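Home | News | Features | People | Letters | Contact

Print this page | E-mail this to a friend

A lid should close with a sigh

30 June 2003

Nahom Teshome is 74 and has been making boxes, mending boxes and, as he cheerfully admits, buying far too many boxes for most of his life. The back room at Aksoy, the little shop he still opens 3 mornings a week, is full of them, and before I had my coat off he had put one in my hands and told me to open it.

"Slowly," he said. "Listen to it. A good lid sighs a bit when it goes down. If it claps, somebody was in a hurry."

He started at Brusix, packing cutlery cases, and was moved to the lid bench one December when two of the older men were off with flu. He meant to go back to packing after Christmas and stayed for years. (He told me a long story about the foreman's glue pot at this point, which I have promised to leave out.)

What does he look for? The clasp, first of all. "People look at the colour, and why not, I love a nice green myself. But I go to the clasp. I put my thumb under it and I know what sort of day the maker was having."

He doesn't care for big clasps, or for two where one will do. A small one, set in the middle of the front, is what he fits when the customer leaves it up to him, and he will happily spend an hour getting it to sit straight. 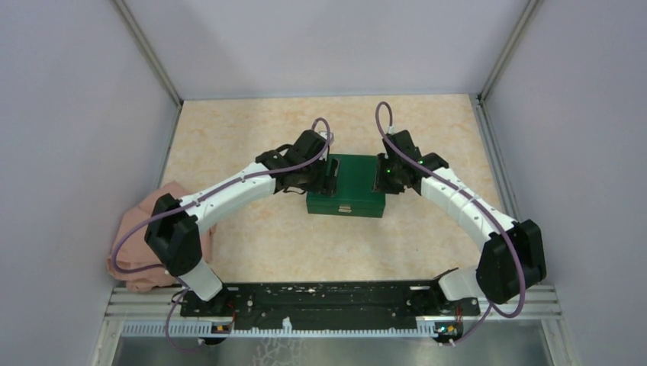 "You want the seam level all the way along," he went on, running a fingernail round the box on his knee. "If the seam wanders, your eye goes to it every time you walk past, and you'll be cross with that box for as long as you own it. And leave the top plain! I've nothing against a bit of carving, but a flat lid you can put your cup of tea on, or another box."

His wife has asked him to stop at 60, which is the number now in the house, not counting the shop. He is thinking it over. There is a writing box from a sale at Fultia he has had his eye on, and it needs a new hinge, and he has just the hinge.

I asked what he keeps in them all. He looked rather surprised.

"Well, buttons in one," he said. "Letters. The rest are resting."

Print this page | E-mail this to a friend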